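Nimura Hand-Held Grippers: Fingertip Pad Notice FAQ
Last updated July 24, 2021

What is the problem?
On some Nimura hand-held grippers the black fingertip pad can work loose from its rim. The pad shifts under load, the jaws stop closing evenly, and cloth slips or gets pinched in the gap. We have three reports so far. In one of them, an operator at our Flodthorpe site got a blood blister on the thumb. We stopped cloth work there the same day.

Which grippers are affected?
Units fitted with pads from the June batch, which was 200 pads. The batch code is on the bag the pads came in. If you threw the bag away, treat your pads as affected.

What caused it?
Géza Magyar took apart the returned units and found that the adhesive under the pad had not cured fully. The jaw motor and the housing are fine.

Can I keep using my gripper?
Not with June pads. Grippers with older pads can stay in use, including for two-person cloth handling, as long as you check them first.

How do I check a pad?
Switch the gripper off and open the jaws. Press on each side of the notch with your thumb. The pad should not move, and the textured mesh should lie flat up to the rim. Do this at the start of each shift and again after 52 cloth cycles.

Where should my hand be when the jaws close?
Hold the gripper from below, near the base, and keep your fingers off the jaws. If cloth bunches up in them, open the jaws fully before you pull it free. The marker cube on the back end is not a handle.
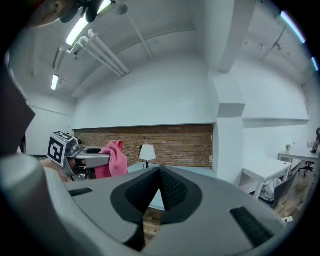
Does a loose pad affect recorded data?
It can. Obaidul Sheikh went through 2,000 recordings and marked 16 where the grip width does not match the jaw position. Those have been pulled. If you recorded with June pads, send us the session list and leave the files as they are.

How do I get new pads?
Write to Concetta Ferraro in the Nernora office with your unit number. New pads ship in pairs. Change both, even if only one is loose.

Someone was hurt. Who do I tell?
Your shift lead first, then Adhiambo Muriithi, who keeps the injury log for all sites. Please report small pinches too.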